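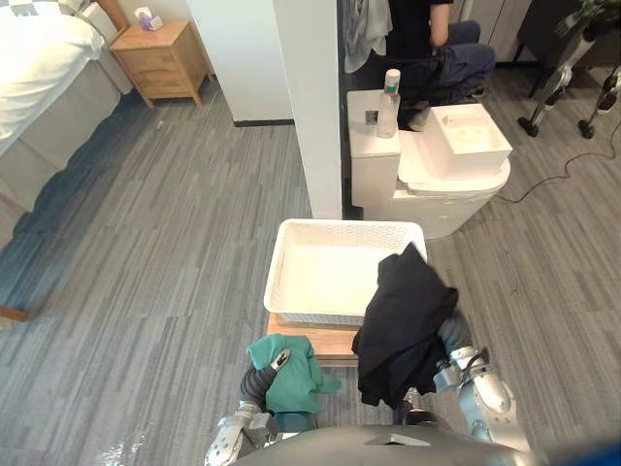 ## Week 3: household water and linen, reading a utility bill

Handout for the Monday group. Bring the bill packet (the Callent one, not the old Ralteck one, the units are different). Calculators ok.

**Carried over from last time**

- fixed charge = you pay it even if you use nothing
- volume charge = price per unit x units used
- sewer charge usually worked out from water IN, not from what goes down the drain. Nobody meters the drain in a normal house
- garden watering gets billed as sewer too unless there's a second meter

### 1. Units

US bills use gallons, or CCF, or "thousand gallons". Check the top right corner before doing anything else. Half the wrong answers on the last worksheet were unit mistakes.

1 CCF = 100 cubic feet = 748 gallons. Learn this one.

Meter reads are often rounded down to the whole unit. So a low month followed by a high month may be nothing but rounding. Compare a full year if you have it.

### 2. Where the water goes

Indoor use, the usual big ones:

- toilets
- showers
- faucets
- clothes washer
- leaks (yes, counted as a use)

Toilets: older ones use a lot more per flush than anything sold now. Some designs put a hand basin on top of the tank, so rinse water fills the tank for the next flush. Saves a bit per hand wash. Don't overstate it in your write-up, the saving is only the faucet water.

Washer: front loaders use less than old top loaders, mostly. Water per LOAD is what matters on the bill, water per pound is what matters for comparing machines. People mix these up constantly. A half-empty machine on a fixed cycle looks fine per load and terrible per pound.

### 3. Worked case: Ortuño guest house

Short-stay place, 3 rooms, bedding changed at every checkout. Figures from the case sheet:

- 36 loads in the month
- 1,196 gallons through the washer

1,196 / 36 = 33.2 gallons per load (one decimal is plenty)

That's high for a newer machine and ordinary for an old top loader. So first question is what machine, second question is what cycle. Case sheet says neither. Write down what you would ask the owner.
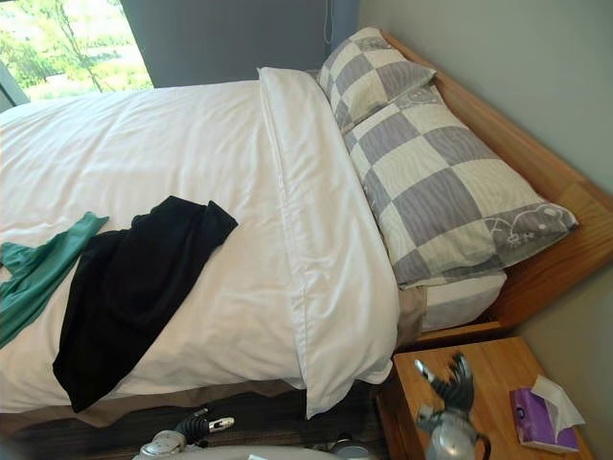

Next part of the case: duvet covers vs flat sheets. A cover is two layers plus closure, so it takes up more drum and holds more water after the spin. With a top sheet folded over the duvet, some places wash the sheet every time and the cover less often. Others wash everything. Policy choice, and it moves the load count more than a new machine would in some cases.

Try it: suppose the owner cuts 36 loads to 30, same machine.

- 30 x 33.2 = 996 gallons
- saved: 200 gallons
- in CCF: 0.27

Look at that last line. Less than one billing unit! With rounding the owner may see no change at all in a given month. Real saving, invisible bill. This is on the quiz in some form.

### 4. Energy side (quick)

Heating the water usually costs more than the water. Drying costs more again if it's an electric dryer. So fewer loads saves on three lines, only one of them is on the water bill. We do the Jelalier rate table next week, dont start it yet.

### For next time

1. Read packet pages on tiered rates
2. Redo worksheet question 4 in gallons AND CCF
3. One paragraph: should sewer be charged on washer water and garden water at the same rate? Pick a side
4. 90 minute session, no break, so eat first

Late work goes in the tray by the door before 5 pm.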